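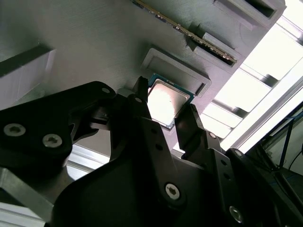

Computer assembly is supposed to be the easy skill, the one any teenager picks up from a video in an afternoon, so I went to the Issahaku open day in October wondering how a training center could spend a whole weekend on it. The answer is that it spends the weekend on a model. The big gray practice board is 3D-printed, and close up you can see the fine lines of the print running across it. The CPU sits in a raised, beveled border, with a silver metal top that throws the light straight back at you, and higher up there is a long, thin RAM module in a gray slot. The trainees put the parts in, take them out, and put them in again. That is the course, or most of it.

I had driven over from Immont on a Friday, which meant I missed the morning talk and got the leaflet version. The leaflet says the center has taught 1,000 people. It doesn't say over how many years, or what they did afterward, and when I asked at the desk I was given a second copy of the leaflet.

The building used to be a carpet showroom and still has the windows for it. The ground floor is split between the front desk, a parts store and the room they call the bench room. Upstairs is classrooms, which were locked. Parking was free but there was nowhere near enough of it.

The bench room is the reason to go. The claim they make there is that beginners break expensive boards by pushing hard in the wrong place, and that a printed board lets them get the pushing out of their system. I can believe the first half. I have bent pins on a processor myself and still remember the sick feeling. I'm less sure about the second half. A printed plastic socket has no pins to bend. It has a border, and you set the part down inside it, and if you are a little off you can nudge it over. On a real board the nudge is exactly what does the damage. I said this to one of the staff and was told that alignment comes first and force comes later. Later turned out to mean the advanced weekend, sold separately.

The memory slot bothered me more. Anybody who has put memory into a home computer knows that the hard part is the moment when it feels as if something is about to crack, and then it clicks. I tried one of the practice slots on the visitors' bench and got no click at all. It was snug, I'll say that for it. But a person who learned on that slot would stop too early on a real one, and then spend an evening wondering why the screen stayed black.

To be fair to them, size helps. The board is large enough that a group can stand around it and follow what is going on, and I have sat through enough demonstrations where a dozen people stared at the back of one person's head. Plain gray also makes the parts easy to find. A real board is a mess of tiny print and little silver cans, and beginners don't know where to look. I overheard two visitors talking through which part went where, and neither of them had opened a computer before that day. Whether they could do it at home is another matter.

Prices, then. The basic weekend is $282, lunch not included, and there is a deposit of $80 to hold a place. The practice kit, called the Gresura, goes home with you if you pay extra, and the extra was not printed anywhere I could find. For that kind of money you could buy a pile of dead office computers and take them apart on the kitchen table, with real sockets and real clicks. You wouldn't have a teacher, true. You would have to be the sort of person who reads the manual.

There was also a table for Vamby, a parts-sorting app the center is keen on. It wanted my email address before it would show me anything, so I can't report on it.

I did like the parts store. Everything was in labeled drawers, the labels matched what was inside the few I opened, and the person working there was happy to explain what half of it was for. If they ran a short class on just that, telling one kind of part from another and knowing which ones fit together, I'd sign up and pay for it.

Practical notes for anyone thinking of going. The open day runs from 10 to 3 and the bench room gets crowded before lunch, so come in the early afternoon. The coffee is from a machine and takes coins only. Children are welcome at the visitors' bench, where the practice parts are put out for anyone to try. Ask about the advanced weekend before you book the basic one, and ask whether it uses real boards. I asked twice and heard "mostly" the first time and "it depends on the group" the second.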